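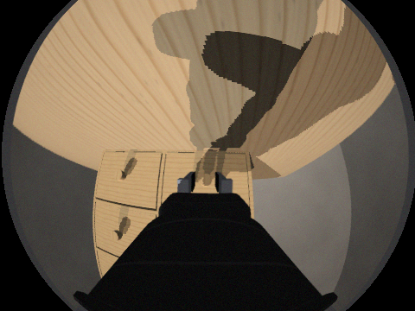 Wrist view in sim, fisheye lens model on, gripper in front of the dresser.

Sim-trained drawer policy: what did the fisheye buy us?

skotamgate_lab
Posted 2018-08-16

Results from the drawer task. We trained on 1,494 simulated episodes, all from the wrist view, then ran 60 trials per lens setting on held-out dressers. With the fisheye model the policy opened the drawer in 51 of 60. With a plain pinhole camera it was 38. Same network, same number of steps. Code is in the Droreo repo under lens_test.

tichy_fan
Were the held-out dressers a different shape or just a different texture? If it's only the wood that changes I wouldn't read much into 51.

skotamgate_lab
Different drawer layouts and handle positions. Wood textures were shared with training.

Leno
I don't think this is a lens result. The fisheye sees more of the furniture, so you changed field of view and distortion together. Run a wide pinhole and see what's left.

Also, those shadows have stair-stepped edges. What's your shadow map set to? Ours was 500 in January and the policy learned to use the blocky edges as a depth cue. Fell over on the real arm.

skotamgate_lab
Fair on the field of view, I'll queue the wide pinhole. Shadow map is low, yes. We kept it low for speed.

tichy_fan
Disagree with Leno on the first bit. If the real camera is a fisheye you want to match it, whatever the cause.

Leno
Fine for deployment, but the thread title asks what the fisheye bought. Can't say yet.

skotamgate_lab
Wide pinhole is running now, seed 537. I'll post the numbers in this thread.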